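Clinics > Home Care > Equipment Safety > Checklists

Oct 28, 2023
By Kumudini Sivakumar

Home oxygen concentrator: safety inspection checklist, with comments

For use at the first home visit and at each visit after that. Mark each item Pass, Fail or N/A. Any Fail under Section 1 or 2 is reported to the equipment desk the same day. Comments below were collected from the Weerakoon district visits and apply to the stationary unit (Tralix) and the portable unit (Pomura).

Section 1. Placement

1.1 Unit stands upright on a level, hard surface.
Comment: Thick rugs block the lower intake. Two units were moved off rugs in September.

1.2 Clearance of 12 inches on all sides, including curtains and bedding.
Comment: Measure from the intake grille, not from the handle.

1.3 No open flame, gas burner, candle or lit tobacco within 10 feet of the unit or the patient.
Comment: Ask about pilot lights. Patients do not usually list a water heater as a flame.

1.4 No-smoking sign posted at the main entrance and at the bedroom door.

1.5 Spare cylinders secured upright in a stand, away from heaters and direct sun.
Comment: Cylinders lying loose in a closet are a Fail even when empty.

Section 2. Power and alarms

2.1 Unit plugged directly into a grounded wall outlet. No extension cord, no power strip.

2.2 Cord free of cuts, kinks and heat marks.

2.3 Power-loss alarm sounds when the unit is unplugged while switched on.
Comment: Let it sound for the full test. On older Tralix units the tone starts late – record the delay in seconds.

2.4 Backup supply present and the patient or caregiver can connect it without help.

Bedrooms on an upper floor need extra attention under 1.2 and 3.2. Sloped ceilings push furniture toward the middle of the room, and the tubing then crosses the walking path between bed and stairs.

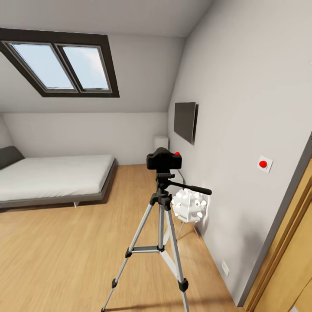 Dardo Paredes asked whether 3.2 could be marked Pass when the tubing crosses a path but is taped down. It cannot. Tape lifts, and a flattened section reduces flow. Reroute along the wall or shorten the run, then inspect again.

Section 3. Tubing and cannula

3.1 Total tubing length within the limit on the unit's label.

3.2 Tubing does not cross a walking path, stair or door swing.

3.3 Cannula replaced on schedule, with no stiffness or discoloration.

3.4 Humidifier bottle, if used, filled with distilled water to between the marks.
Comment: Check the lid thread. A crossed thread leaks and the flow at the cannula drops.

Section 4. Filters and record

4.1 Intake filter clean and fully dry before refitting.

4.2 Hour meter read and entered. Service is due every 700 hours under the Weerakoon schedule; order the filter kit when 300 hours remain.

4.3 Prescribed flow rate matches the setting on the unit – read the ball at its center, at eye level.

Form checked by Mitali Uddin. Replaces the September version.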